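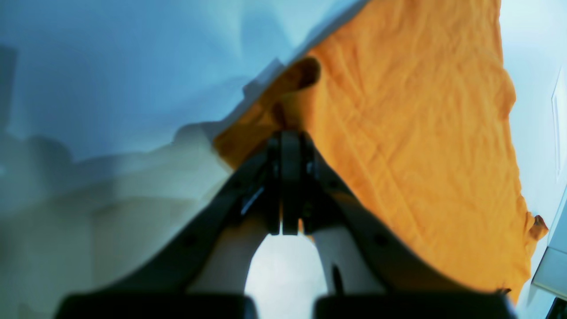

Setting up the wrist camera and gripper for cloth pickup

Sep 15, 2019
Posted by Jeferson Medeiros
Part 4 of the Sturevia arm build

Part 3 ended with the arm homing correctly and the gripper closing on a foam block. Cloth needs a different setup. It folds under the fingers, it has no fixed height, and a grip that is fine on foam will drag the cloth sideways before it lifts. The steps below cover camera placement, finger pads, closing force and the first test picks.

You will need:
Assembled Sturevia arm with two-finger gripper
Small USB camera with manual focus
M3 screws and lock washers
Two or more pieces of cloth in different colors
Kitchen scale
Brestetti control board, flashed as in part 2

1. Mount the camera

Fix the camera bracket to the wrist plate, behind the gripper, and tilt it until the tops of the finger pads fill the bottom of the view. The pads will be out of focus. Leave them that way and set focus on the cloth, at a distance of 161 mm from the lens. Lock the focus ring with a drop of nail polish.

Route the cable along the outside of the wrist, then turn the wrist joint by hand through its full travel. If the cable pulls tight anywhere, add slack at the wrist clamp. The elbow clamp stays where it is.

2. Set the exposure

Turn off auto exposure and auto white balance. Black fingers take up a large part of the view and auto exposure will brighten everything else to compensate, which washes out pale cloth on a pale table. I use a fixed gain of 60 in the Stostar viewer. Check it with a light cloth and a saturated one side by side. Orange against light blue works well, and the line between the two should stay sharp on screen.

3. Limit the closing force

Place the scale upright between the fingers, padded on both sides, and close the gripper slowly. Raise the motor current limit in small steps until the scale reads 458 g. Save that value as cloth_close. Keep the foam block value under its own name – the two are easy to mix up.

4. Find the table height

Lower the open gripper over bare table until a sheet of paper just drags under the pads. Save this as z_table. For cloth, stop 2 mm above it. Going lower bends the finger mounts, and you will be back at part 1 printing new ones.

5. Run the first picks

Drop the cloth from hand height so it lands wrinkled. Flat cloth gives the fingers nothing to close on. Aim for a raised fold, turn the wrist so the fingers close across it, and close at 70 percent speed. Lift straight up before making any sideways move.

Problems

Cloth slides out during the lift: clean the pads with alcohol, then recheck cloth_close.

Two layers come up together: raise the stop height by 1 mm.

Picture freezes when the gripper closes: the camera and motor supply share a ground through the Brestetti board. Move the camera to a powered hub.

Pad screws work loose: fit the lock washers.

The config file for this part is in the Suvarna folder, next to the one from part 3.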